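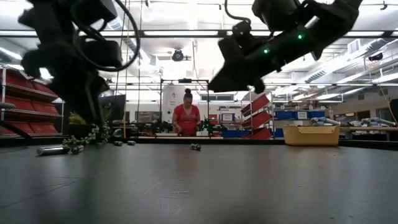

Tue 11 August

Battery day. I have been putting it off since November, when the last flashlight died on me halfway down the basement stairs, and this morning I ran out of other things to put off.

The rule at Wikard is that dead cells go in the yellow bin and live ones go back in the drawer. The practice at Wikard is that everything goes in the drawer, and whoever needs a battery next gets to find out. I have worked here 13 years and I have contributed to that drawer as much as anyone.

Started at the gray table before the phones got going. The tester from Jeltel takes the fat ones and the thin ones but sulks over anything short, and it shows a little face – smiling, flat, or frowning. I don't need a face. I need a number. By ten I had disagreed with the face 4 times and gone to get the old meter, which has a needle and no opinions.

The plant is still on that table. I moved it to the windowsill in spring and it came back, as it always does, and by now the vine has wandered off across the tabletop with its small pale leaves, looking for somewhere better to live. I sympathize. I pinched off two dry bits and got potting soil on the meter.

Then the scratches. I had my nose close enough to the surface to take an interest, and there's a long dark one on the left that I'd swear is older than the coffee machine. I tried a wet cloth, then the Schwaiger polish that promises to restore all dark surfaces. It restored the shine around the scratch, so you can now see the scratch from the door.

Lunch was the lentil thing again.

In the afternoon I did the drawer itself. It held 14 rubber bands fused into one, a key to the Boludau storage unit we gave up, 3 dead pens and a birthday candle. I kept the candle. I also kept the key, and I can't defend that.

Final sort around four. The frowners go to the hardware store on Friday, if I remember the bag, and the good ones are in a jar with a label in my best capitals. Someone had already put a loose one next to the jar when I went to wash my hands. Didn't test it. Went home.

Buy: soil, a lid for the jar, something for the basement light that plugs into a wall.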